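Section 4 of the Stado balloon arch kit guide. Read Section 3 (frame and base) before starting. The steps assume the frame is standing and both feet are filled.

## 4. Inflating and attaching the balloons

### 4.1 Before you begin

Let the balloons come to room temperature for at least an hour. Cold latex is stiff and bursts early. Clear the floor under the work area, and wipe down any table you plan to use. A cloth or felt cover is kinder to balloons than bare wood, which can hide splinters.

You will need:

- the Stado frame, assembled
- the sizing box
- the electric pump, or the hand pump from the accessory bag
- clip strip, cut to the length of the arch
- balloon glue
- scissors

**CAUTION:** Uninflated or broken balloons are a choking hazard for children under eight. Pick up broken pieces at once.

### 4.2 Sizing and tying

1. Fold out the sizing box and lock the side tabs.
2. Fit the neck of a balloon over the pump nozzle. Hold it in place with two fingers.
3. Inflate until the balloon touches both sides of the box, then let out a little air until it is round. A pear shape means it is overfilled.
4. Tie the neck close to the body, leaving a short tail.
5. Tie the tails of two balloons together to make a pair.
6. Twist two pairs together at the center to make a cluster of four.

Run the electric pump for no more than 12 minutes at a time. Let it cool before you start again. If the pump smells hot or changes pitch, unplug it and see Section 7.

**NOTE:** Do not use helium with this kit. The clusters are held up by the frame, and helium will pull them out of line.

### 4.3 Filling gaps with glue

Small balloons cover the gaps between clusters. They are attached last, with glue, after the large clusters are on the frame. 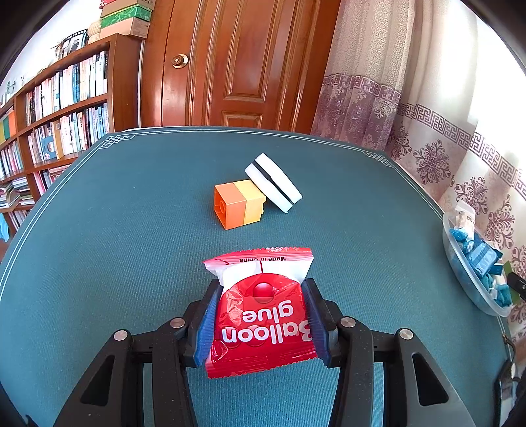
1. Wait until all large clusters are in place and turned the way you want them.
2. Inflate the small balloons to fist size.
3. Press one glue dot onto the knot end of the small balloon. Peel off the backing.
4. Push the balloon into the gap and hold it for a few seconds.
5. Use 2 dots for any balloon that hangs from the underside of the arch.

Keep unused dots flat and away from sunlight. Once they get warm they stretch when you peel them, and they are hard to place. If that happens, put the sheet in the refrigerator for a short time.

**CAUTION:** Glue dots can lift paint and wallpaper. Do not fix balloons directly to a wall without testing a hidden spot first.

### 4.4 Moving the finished arch

Two people are needed. Lift from the base, one at each foot, and keep the arch upright. Do not lift by the crossbar. Doorways narrower than the base will need the arch taken apart at the center joint, as shown in Section 3.

Outdoors, tie the frame to a fixed point on both sides. Take the arch down if the wind picks up. Balloons left in direct sun turn cloudy, and dark colors burst first.

### 4.5 Taking down

1. Let the air out by snipping each balloon just below the knot.
2. Pull the tails out of the clip strip. The strip can be used again.
3. Roll any leftover glue off the frame with your thumb. Do not use solvent.
4. Empty the feet before folding the base.

Replacement clip strip is part 974 and is sold by Kedari. Pumps from other makers will fit if the nozzle is tapered.

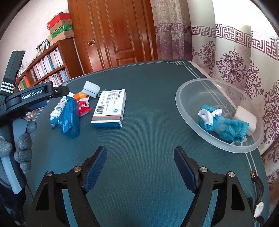

Gratuvitz, Apr 4, 2025

Changes in this issue: the pump run time in 4.2 has been shortened, and the step for the underside of the arch has been added to 4.3. Owners of the earlier kit with the one-piece crossbar should keep using the old Section 3, as the center joint is different. The rest of this section applies to both kits.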